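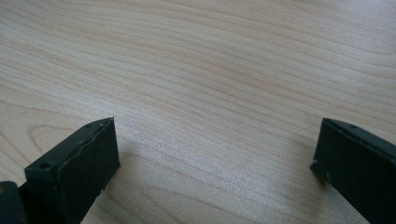
The Special Collections staff at Gradon Theological Library have finished processing the papers of the Rev. Hülya Yurt, minister, hymn translator and hospital chaplain. The collection opens to readers this month. This thread gives an outline of what it holds and how to use it. (1/24)

The papers came to the library in two deposits. The first was made by Rev. Yurt herself on her retirement from the Jimbridge congregation. The second came from her niece, Defne Erdem, and contains most of the family letters and all of the diaries. (2/24)

The whole collection fills 100 boxes. It is arranged in seven series: Sermons, Correspondence, Chaplaincy, Hymn Translations, Congregational Records, Diaries, and Photographs and Sound Recordings. (3/24)

Series 1, Sermons, is the largest. It contains 1559 sermons, most in typescript with corrections in pencil. Rev. Yurt numbered her sermons from the first year of her ministry, and the library has kept her numbers. Gaps in the sequence are noted in the finding aid. (4/24)

Readers should know that she often preached a sermon more than once. Later versions were usually typed over from the earlier ones, then filed under the original number with a letter added. Sermon 231, on the laborers in the vineyard, exists in five versions and shows how far a text could move from where it started. (5/24)

The opening page of the earliest version of Sermon 231 reads: "We have always been told that the last hired were lucky. I should like to ask this morning what it was like to stand in the square until five." By the fourth version these lines have moved to the end. (6/24)

The fifth version drops them altogether. A note in the margin says only "they know this now." (7/24)

Series 2, Correspondence, holds 3431 letters, both received and sent. Rev. Yurt kept carbon copies of nearly everything she wrote, so that many exchanges can be read from both sides. Letters are filed by correspondent and then by date. (8/24)

The longest exchange is with Tülin Coşkun, a fellow student at the seminary who later taught church history. They disagreed for decades about infant baptism, about the use of the lectionary, and about whether ministers should take a public part in strikes. The letters are frank and at times very sharp. (9/24)

One break in that exchange lasts for two years. It follows a letter in which Professor Coşkun called the Jimbridge building fund "a monument to roofing." Correspondence resumes with a request to borrow a commentary on Amos, and the matter of the roof is not raised again. (10/24)

Series 3, Chaplaincy, covers her work at the Bălan hospital, where she served part time alongside her duties in the parish. It includes training notes, schedules, talks given to nurses, and drafts of a short guide to prayer at the bedside. (11/24)

Some files in Series 3 name patients or their relatives. These files are closed. A list of the closed folders, giving dates but no names, is printed at the back of the finding aid. The library cannot search closed folders on behalf of readers. (12/24)

Series 4, Hymn Translations, will be of interest to students of worship as well as to musicians. Rev. Yurt worked from German and Turkish texts. She generally made a plain prose version first, then several attempts in meter, and she saved the failed attempts. (13/24)

Her notes to choir directors are kept with the drafts. She asked that one Advent hymn be sung "slower than you would like, and without the organ in verse three." Replies from directors who did not agree are in the same folder. (14/24)

Series 5, Congregational Records, holds only her own working copies of minutes, budgets and annual reports. The official records of the Jimbridge congregation remain with the congregation, and requests to see them should be sent to the church office. (15/24)

Series 6, Diaries, begins in her second year at the seminary. The early volumes are brief and deal mainly with reading, weather and the cost of books. From her ordination onward the entries become longer. Three volumes are missing, and the family has not been able to trace them. (16/24)

Her reading can be followed closely through the diaries. She read the Psalms through every winter and usually recorded which one had given her difficulty. Psalm 88 appears under this heading more often than any other. (17/24)

Series 7 contains photographs of church outings, ordinations and building work, with a small number of reel-to-reel tapes. The tapes have been copied to digital files, and readers will be given the copies. One tape, labeled "Easter, second service," has sound on one side only. (18/24)

The collection was arranged and described by Yiğit Kozan, project archivist, with Beril Avcı, who prepared the index of Bible passages. The index lists the main text of each sermon and, where it could be established, the second reading. (19/24)

The index is a separate file from the finding aid and may be downloaded from the library's Flilex catalog. Please search under "Yurt, Hülya, papers." A search under the name of the congregation will bring up a different and much smaller collection. (20/24)

To make an appointment, please write to the reading room at least five working days ahead and give the box numbers you wish to see. Readers may have three boxes on request at one time. Boxes from Series 7 are stored off site and need a further two working days. (21/24)

Readers may take their own photographs for private study. Permission to publish from the sermons, diaries or letters written by Rev. Yurt must be sought from her family through the library. Letters written by other people may be under separate copyright. (22/24)

Corrections are welcome, in particular the names of people in the photographs of the Jimbridge youth fellowship, many of whom have not been identified. Please give the box and folder number when writing. (23/24)

The finding aid was last revised on Jun 4, 2019. A second thread, on the letters between Rev. Yurt and Professor Coşkun, will be posted from this account once the remaining letters have been cleared for quotation. (24/24)

Added in reply to several readers: the sermons are not yet available online. Copies of single sermons can be ordered from the reading room by number, with the version letter if there is one. Orders for Sermon 231 should state which of the five versions is wanted.

A further note on names. Letters from her student years are signed "H. Y." or with a first name only, and her mother's letters use a family pet name throughout. The finding aid lists all forms of her name known to the staff. Unsigned drafts have been credited to her only where the handwriting or the typewriter supports it.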